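Cell operators wanted to try out our draft rules for bin picking, evenings OK

Trimcombe is writing a set of house rules for people who work next to picking arms, and we need people to tell us where they're bad. Rules were drafted by Itzel Serrano and me over the summer. Two people in one office, so expect gaps.

Who we want: anyone with 24 months or more on the floor near an arm. Operators, techs, night shift leads. Engineers OK but we have plenty already. No degree, no coding. You do need to be able to read a checklist and say out loud when it's dumb.

What you'd do – two sessions, Thursday evenings in September. First one you work through the draft at the cell, item by item, with one of us next to you. Second one is at a table with coffee and a red pen. The draft has 187 items right now. Too many, we know.

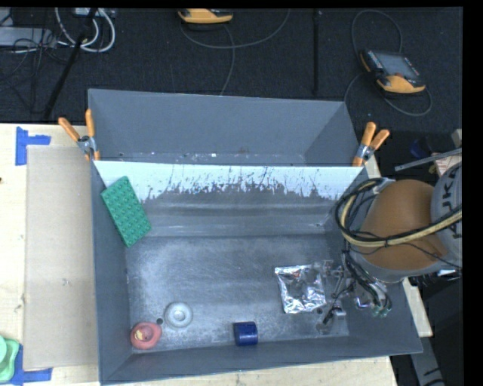
Parts we most want torn up: where the pendant goes when you step away, how bins get fixed down and who checks them, hose and cable checks before start, what you're allowed to reach in for and what has to be stopped first. Also the section on mixed small items, wich was written in a rush.

Pay is a flat fee per session plus parking. Paid same week. Safety shoes required, bring your own. Long hair tied back, no lanyards, no gloves unless we hand them to you.

Not a job offer, but Araceli Maldonado on our floor team is hiring later in the fall and will be sitting in.

To sign up, email Itzel with your name, shift, what arms you've worked around and one rule at your current place that everybody skips. No resume. We wont pass any of it to your employer. Spots go in order of reply – if you don't hear back in a week, write again.

Dayana Figueroa
Trimcombe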